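3 min read

Budget thread for the manipulation cell, as promised. We had to put in next year's equipment request by March 21, 2018, and a few of you asked how we split the money. Short posts, one after another.

1/ What we do: small-part insertion and sorting practice tasks inside a walled tray. One arm per cell. We have 3 cells now and want more by June.

2/ The arm is the line everyone looks at first. We got quotes from Collosent and Vunel. Collosent was lower on the arm. Vunel was lower once you added the controller, the cable set and the second year of support. Ask for the full list before you compare anything.

3/ Lead time matters as much as price for us. Vunel quoted nine weeks. Collosent would not put a number in writing, so I planned as if it were longer.

4/ Trays. Our shop bends the walls outward so a dropped part slides back to the floor of the tray where the arm can reach it. Dandovlow makes a ready-made one for $1,453. We can do it in house for less, but I counted the shop hours and the gap is smaller than I expected.

5/ Task objects are cheap. A shape-sorter block, a few brackets, some pegs. I put $70 per cell in the request and that covers spares. Buy two of anything you care about. When a toy goes out of stock the replacement has different holes and your old results don't line up anymore.
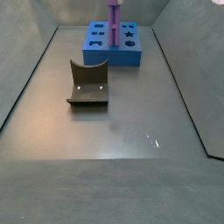

6/ Kamolrat replied that $70 is too low if you run all day, and that they replace blocks every month once the edges of the holes wear down. Fair. We run half days. If you run more, raise it.

7/ Fixtures and small brackets go on their own line. I used to fold them into "misc" and the misc line got cut first every time. Now it says "fixtures, screws, mounts" and it gets left alone.

8/ Things I forgot last year and had to beg for: spare fingertips, a second emergency stop, matte paint for the tray walls, a decent light that stays put. None of them cost much. All of them held up work.

9/ Support contract: I took one year on the arm and none on the tray or camera. If a camera dies we buy another one.

Total is still with finance. I'm leaning Vunel for the arms and in-house trays, and one Dandovlow tray to check ours against. If you've had a Collosent arm delivered this year, please tell me how long it took from order to dock.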